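Community Help > Automation and workshop > Visits and open days

Planning a hands-on gripper session for an open day: table, cables, group size

Asked by Sizwe Kruger

We have an open day at Lelholm in December and I have been given the automation corner. The plan is a tabletop demonstration with hand-held grippers (two fingers, camera on top, cable to a desk computer). Visitors would pick up flat items and move them across the table. There are 2 grippers and one bench, 300 cm long. I expect school groups in the morning and trade visitors after lunch.

Questions. Is a bench suitable, or should I find a round table? What should people handle? In rehearsal thin card was nearly impossible to lift from the surface. Last, how long does each visitor need?

2 answers

Answer from mnguni_bench
Score 4

Round table if you can get one. Cards are bad, use blocks. We did one at Nitton and it went fine, ten minutes each. Don't let them drop the grippers.

Answer from Petronella Rampersad
Accepted

I went to the Takurov demonstration on May 13, 2025 and took notes for the same purpose.

Table. A large round white one. People can sit on different sides and reach inwards without knocking elbows, which a straight bench does not allow unless both users are on the same long side. If you must use the bench, seat them at opposite ends and leave the middle as the shared area.

Surface. Matt is preferable. A glossy top reflects windows and ceiling lights into the camera. Scuffs and pencil marks do no harm to a demonstration, so don't spend money on a new top.

Flat items. Your card problem is normal. Fingers closing parallel to the table have no edge to catch. Either let the item overhang the table edge by a centimetre or two, or use a stiffer board. Trade visitors will want to try the thin material anyway – let them, but start the school groups on something thicker.

Cables. Route them away from the visitor, over the far side, and leave enough slack for a full reach across the table. Check the slack with the tallest person you have. Strain relief at the gripper end is worth fitting beforehand.

Time. Ten minutes is too long for a school group with 2 grippers. I would allow 4 minutes each and keep a separate slot for questions. Trade visitors can have longer, as fewer of them will want a turn.

Both from Takurov:

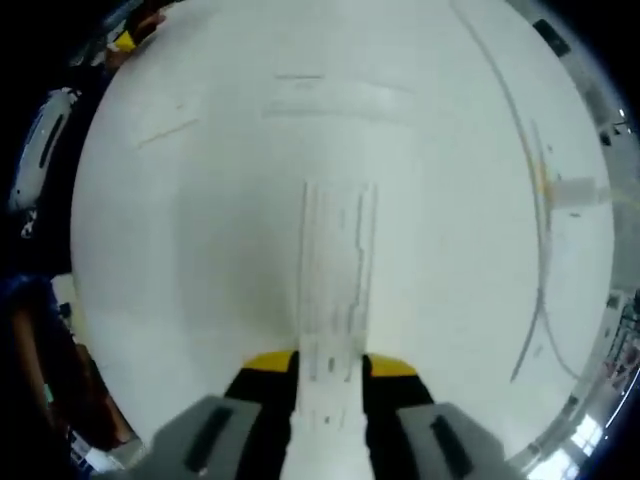
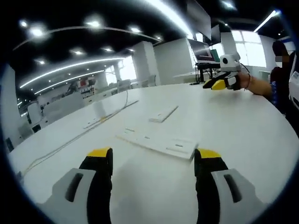
Help Digest no. 974, page 2

Comment from Sizwe Kruger
Thank you. The overhang works with our card at 1.5 cm; less than that and the fingers push it back. I have asked for a round table and will keep the bench for bags and leaflets. Is there a preferred height?

Reply from Petronella Rampersad
Ordinary desk height for seated users. For standing visitors go higher, otherwise they hold the gripper with a bent wrist and tire quickly.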